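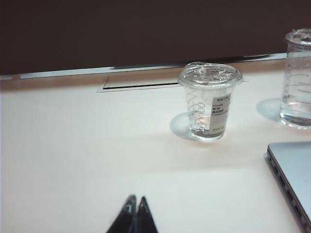

4.2 Self-reported working hours

Much has been made of the Mudton survey, and we think too much. Of 3,000 office staff asked, 1,379 replied, and the claim that desk workers stop for the day at 17:00 rests on what they remembered the following Monday. Memory is a poor clock. The Ristus group treats a closed computer as the end of work (Figure 2), yet a closed lid tells us little about whether its owner has gone home, gone to a meeting or picked up a phone.

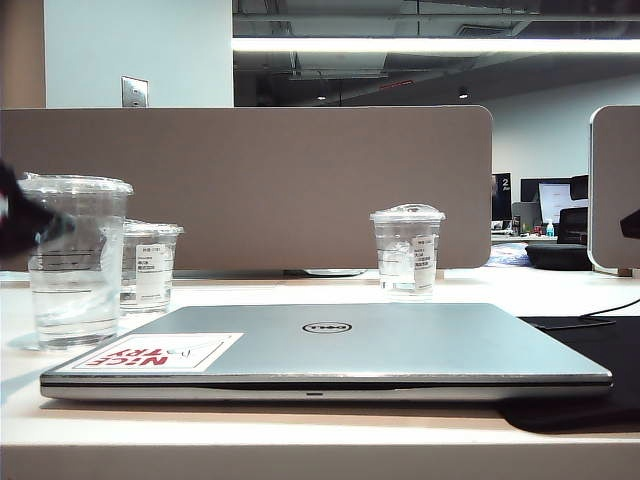 Figure 2. A closed laptop on an office desk.

Chou reports a better fit using door records, but gives no error terms. Until those are released, we see no grounds for preferring either measure.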